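26th December, Winstead lab, bench 2
Student harness project, grasp trials

Ayuba reloaded the controller config first thing. The old one still had the jaw speed from the Kerr demo, which is too fast for cable. Speed limit now 80 mm/s on approach, half that for the last stretch. Jaw force unchanged.

Wrist camera exposure brought down two steps. Tracking still drops out when the trunk line crosses a glare patch. Catherine Moffat wants to try a diffuser sheet over the lights before we touch the code again. Agreed, but the sheet is at Plarkico until January.

Ran 17 pick attempts before lunch from the same start pose. Logs are in the Prumau folder under today's run. Failures were mostly the detector picking a side branch as the trunk. Two were my own fault: wrong tool offset after the finger swap. Offset corrected and saved.
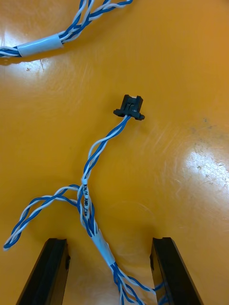 Grasp point selection is the open item. The planner currently takes the midpoint of the longest visible segment, and that is a poor rule for a branched harness. Ayuba suggests targeting the tape wraps instead. The wrap between the fingers is a fair test case: the wires are held together there and splay out below it, so a grasp any lower would risk closing on part of the bundle only. The pale wrap should also segment well against the orange table – to be checked under glare. The blue and white pairs look too alike for color to tell branch from trunk.

To do:
Label wraps in the 275 stored stills (Ayuba)
Rewrite grasp point rule, keep old one as fallback (me)
Ask Catherine for the spare connector housings
Recheck tool offset before the next run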